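Progress note, Asturik kitchen tasks – August 11, 2024
To: Viken program office
From: Renato Insaurralde, Nindgate

Quick one, full numbers come with the December report.

Teleop collection is moving again. 116 demos kept so far on the breakfast task (egg onto toast, plates on the tiled counter), 56 of those since the last note. Rest of the batch thrown out – mostly operator pauses, plus one bad afternoon when the leader arm lagged. Fixed now, new cable.

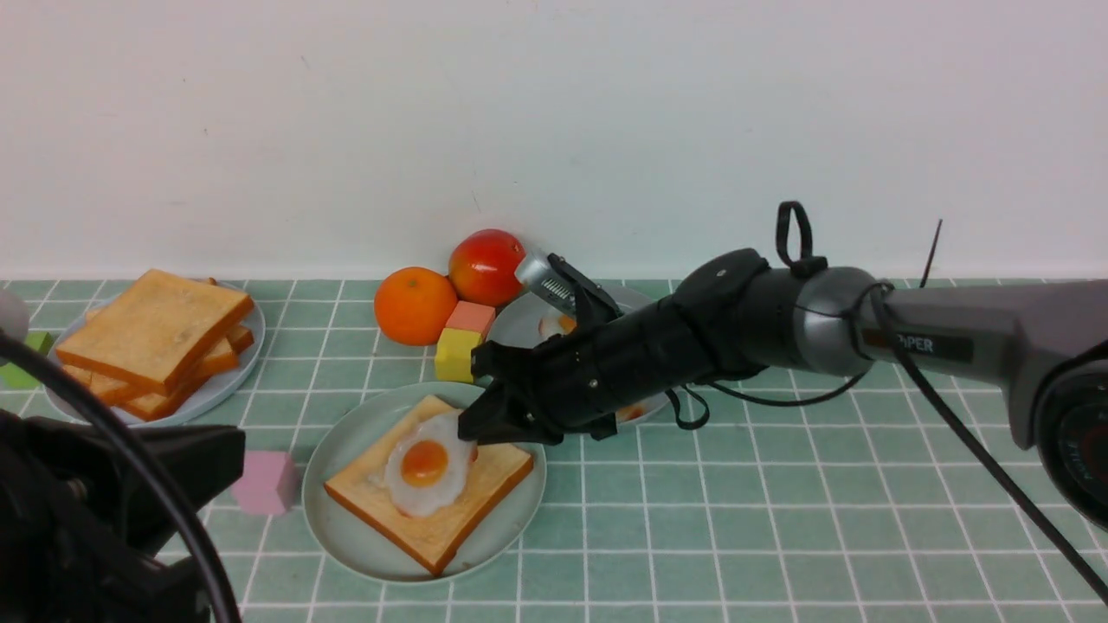 Eggs are still the slow part. Operators come in too high, then correct sideways, and the policy picks up the wobble. Asked everyone to approach low from the side and close slowly. Orellana's team wants the same task with the fruit and blocks moved between takes, we agreed to that.

Training: 3 operators signed off, two more in progess. Hand-guided demos on hold, too jerky to be worth the time.

Need from you: ok on 5 extra collection days, and a answer on the second leader arm. Can't run both stations without it.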